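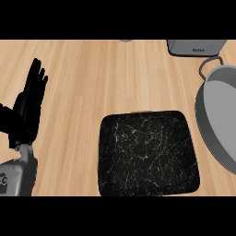 Okay, thread time! We finally froze version one of our house rules for simulated tabletop tasks, and I've been wanting to write them down somewhere people can argue with me. Kitchen objects, one arm, one hand, one table. Steal whatever you like. 🧵

**1/** Rule one: every scene gets a name and a version, and once it has produced a single recorded episode, you don't touch it. Want the pot two inches over? Great, that's a new version. We broke this one all spring and ended up with 81 scenes called "kitchen_final" something.

**2/** Rule two: write the task sentence before you place the objects. "Put the pot on the tray" sounds clear until two people score it. Does it count if the pot hangs over the rim? Does the hand have to let go? We now write the pass condition right under the sentence, in words a new hire could use on day one.

**3/** Rule three, and I will die on this hill -- start poses are part of the test. Ours is hand upright, fingers together, clear of every object. If an episode starts with the hand already hovering next to the pot, you've given away half the reach and your numbers look lovely for no reason.

**4/** Leave open table! Our early layouts were packed because busy looks impressive. But if you want to learn something about grasping, you need room to approach from more than one side. We do have crowded scenes, and they live in their own folder called Hornik, with their own scores. Never average the two together. Please.

**5/** Big one: keep objects partly out of view in some of your camera setups. A pot with only its left half showing is a totally fair thing to ask a policy to deal with. Just tag it. Our tag is "partial" and it gets set by a person looking at the first frame, after which the script checks it against the object positions.

**6/** Speaking of tags, we went back through 2,728 episodes in June to add them. It took forever and I'd do it again tomorrow. So many mysteries cleared up! A whole batch of "bad grasps" turned out to be scenes where the handle was out of view.

**7/** Textures. Swap them, log them, and don't let anyone pick a favorite. A dark tray with pale scratchy veins all over it is a nice hard case next to a plain gray pot. We keep a list of surface looks per object and the seed that chose each one goes in the episode header. No seed, no episode. The loader just refuses it.

**8/** Contact limits. Yes, in simulation too! I know nothing gets hurt. But if you let the fingers shove through a tabletop in sim, you'll be training the exact habit you have to beat out of it later. We cap the force at the fingertips and mark an episode as failed the moment it goes over, even if the pot lands perfectly.

**9/** That last bit caused the longest argument we've had at Cinatia. 583 episodes flipped from pass to fail overnight. People were not happy (I was people). Then we reran the Tamuno set with the cap on from the start and the motions looked so much calmer. I got a little emotional watching a wrist slow down.

**10/** Report every failure by type. Our list is short: missed, dropped, pushed something else, too much force, ran out of time. You get one label per episode, whichever happened first. We tried multiple labels and the totals never matched anything.

**11/** Keep a locked set. We have 398 scenes that no one trains on, and the folder is read-only for everybody, me included. If you peek at it to debug something, that scene leaves the set and goes in the changelog with your initials. Three of the initials so far are mine.

**12/** Sim results say sim. Every chart, every slide, every excited message in the chat. Put the word in the title where it can't get cropped. Same goes for the renders! A nice wood grain makes folks forget pretty fast.

**13/** Stuff we haven't settled: how long a time limit should be (we use the same one everywhere and it's too generous for short reaches), whether the pot handle should be allowed to swing, and what to do about bumping an object that isn't part of the task. Flustero, our scoring tool, currently ignores a bump if the object stays put. I think that's too kind.

**14/** The full rules fit on two pages and I'm cleaning up the wording this week -- mostly taking out my exclamation points. If your group has a written rule for bumps, reply with it! I'd love to read how other people draw that line before we start on version two.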